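Thin Frames, Light Wood
Frame gallery, page 32

These pages go through the picture frames one at a time, starting with the thin ones. The wide moldings and the ovals have their own pages. Each entry has a picture and a line or two, plus anything readers have sent in that is useful to other people who hang or repair frames.

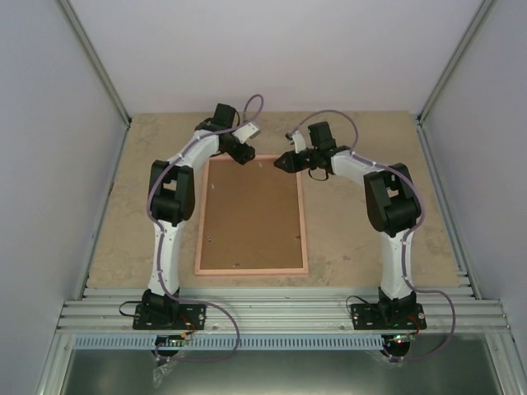 Vilgot Holmgren wrote in to say that thin borders are harder to live with than wide ones. A wide molding hides a lot, he says, and a thin one hides nothing, so the mat has to be cut square and the backing has to sit flat or the eye goes straight to it. He would put a thin frame on a small drawing or a print and keep it away from anything under heavy glass.

Thin frame, light wood with a pinkish tone, around a plain brown panel. A few small marks near the edges of the panel, the middle clear.

Listed as Solberg, light. The darker one in the same series is on the next page.

About the wood
Pinkish light wood turns up in several of the frames in this section. It goes well with warm papers, cream and buff, and less well with a bright white mat, which makes the wood look more pink than it is. Against a brown panel it reads as pale. If you are matching a second frame to one you already have, take the old one with you to the shop. Names like "natural" and "light" do not mean the same thing from one maker to the next.

About marks near the edge
Several people have asked whether to clean small spots off a panel before using it. If the mat or the rabbet is going to cover them, leave them alone. If they will show, try a dry white eraser first on a corner. Do not use water on board or paper. A dark speck that will not move can often be hidden by turning the panel end for end.

Hanging
Thin frames do best with two small D-rings and a wire, set a third of the way down from the top. Use short screws. On the narrowest borders, drill a pilot hole by hand, as the wood splits easily along the grain. Felt dots on the bottom corners keep the frame from shifting on the wall.

Price
The Solberg light frames came in one lot for $56, backing included and glass not included. None of the frames on these pages are for sale. Please stop asking about the Skaline ovals.

From readers

Roy Furnival asks if a plain panel can stay in as the finished background, with a small piece mounted straight on top of it. Yes, with photo corners or hinges, so the piece can come off again. Keep glue away from it. Brown is a good ground for pencil and for old postcards.

Vilgot Holmgren again: he keeps his spare frames upright in a rack with cardboard between them and the hanging wires taken off, after a wire scratched the front of its neighbor.

Someone who did not sign asks about page numbers. They follow the order the frames were entered, and there are 204 entries so far. The numbers have no connection to size or age.

Pages 30 and 31 are missing their size notes. Those will be added in December.

Previous: Zitell, black, narrow
Next: Solberg, dark
Back to the frame list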